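Wednesday — slip casting notes, batch 3324

Begum clay, sieved at 60 then 120 mesh. Terracotta body, same family as the big handled pot.

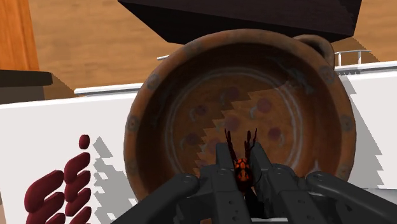 Vasanthi Miah thinks the 120 sieve is wasted effort on a red body and would stop at 100. Noted, but the last lot through 100 left grit in the pouring jug.

Deflocculant added in two parts, stirred between. Slip still thick at 14:00 — left covered, no more water. Ollevura moulds are drying on the top shelf, seams scraped. Do not use the one marked Cover, the natch is chipped.

To do: weigh a pint of slip before pouring, order plaster, relabel the Stoveo bucket.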